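4.2 Comparing the two grippers in the bin

Once both grippers had been shown to work on the flat table, we moved on to the part of the study we had been looking forward to most, and had also put off the longest, namely picking from a proper bin with proper sides. The two grippers were the Gunlow, a two-finger parallel gripper with soft pads, and the Lungu, a single suction cup on a short sprung stem. Both were driven through the same Finex controller and both used the same planner, so that whatever differences turned up could fairly be put down to the hand and the way it met the object. We kept the planner settings from Section 3 throughout, even where we were sorely tempted to help one gripper or the other along a little.

The objects came from the Fleker set, which we like because it is so thoroughly mixed: soft things, hard things, shiny things and things with no sensible side to hold them by. Each trial began with the objects tipped in by hand and left as they fell. The arm was then given up to 50 attempts to clear the bin, and a trial was ended early if it failed on the same object four times running. Figure 2 shows the arm over the bin, with objects on the floor of it, among them a sponge-like one and some clear plastic. 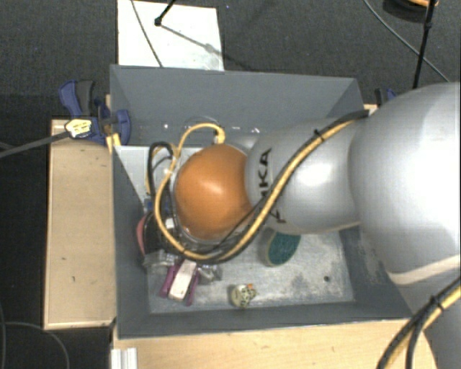 Tampere, December

Figure 2. The arm over the grey bin during the comparison, with the yellow and black cables running along the outside of the link.

It will come as no great surprise that the Lungu did well on broad, smooth faces and badly on anything that let air through. Sponges were its great weakness, and we spent a whole afternoon trying different approach speeds before accepting that no speed was going to help. The Gunlow, for its part, was happy with sponges and with small figures, but it needed room for its fingers, and near the walls there was seldom any room to be had. When an object had come to rest against a sloping side, the planner would often offer a grasp that looked perfectly good on the screen and then stop short of it for fear of touching the wall.

Clear plastic was hard for both, though in different ways. The depth camera tended to see through it or to catch a reflection, and the planner then aimed a little too low. With the Lungu this sometimes did no harm, as the sprung stem took up the difference - a kindness of the design that we had not thought to count on. The Gunlow was less forgiving and more often pushed the plastic along the floor.

We should say a word on cables, as readers who run similar arms will have met the same trouble. Merja Nurmi suggested leaving a generous loop near the last joint, and this gave the wrist enough freedom to turn without tugging. The price is that a loop can come between the camera and the objects, so for both grippers we took the depth picture only after the arm had moved well clear of the bin. Vilja Miettinen wrote the small routine that does this, and the waiting time it adds is included in all the timings given in Section 4.3.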